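**Garment Handling Pilot: Staff Discussion Thread**
Planley Textile Services, internal forum, Operations board

**ops_office_planley**
The pilot at the Vaughan site has entered its second phase. One table is assigned to robotic handling of mixed knitwear, with Temasero providing the control software. Staffing on the sorting line remains at 42 for the duration of the pilot. Comments are invited in this thread until Wednesday. Questions about individual contracts should go to Human Resources.

**fold_line_b**
Please clarify the phrase "for the duration of the pilot." The Famon site received similar wording before its hanging line was automated, and five positions on the evening shift were not refilled afterward.

**ops_office_planley**
The Famon positions became vacant through retirement and transfer. No decision has been made regarding Vaughan after the pilot closes in December.

**fold_line_b**
Vacant positions that are not refilled are still lost positions. The remaining staff at Famon absorbed the work.

**vaughan_trainer**
I would ask that the discussion also cover job content. Two sorters now spend half of each shift at the pilot table. They prepare garments, record failed grasps and renew the tape on the fingers when it wears. These duties do not appear in the current job description and carry no pay grade.
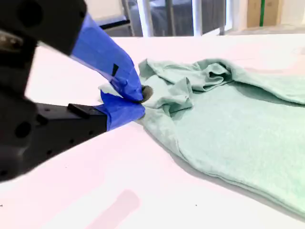 Has any thought been given to pace, asks k_dray_nights. A trained sorter at Vaughan handles roughly 110 pieces an hour. If the table is slower, the difference falls on the manual stations, and the weekly targets posted in the break room have not changed.

**ops_office_planley**
Output from the pilot table is excluded from the weekly targets. The posted sheet will be corrected.

**intake_desk_2**
I do not share all of the concerns above. Repetitive reaching is the most common complaint at intake, and I would gladly give up part of that work. My request is that the people who do it now be offered the table positions first.

**fold_line_b**
I have no objection to that, provided it is put in writing. The Famon staff were given verbal assurances only.

**vaughan_trainer**
Seconded. I also request that the grade review begin before the trial reaches 2,000 garments, as the software settings are to be fixed at that point.

**ops_office_planley**
Both requests have been forwarded to site management.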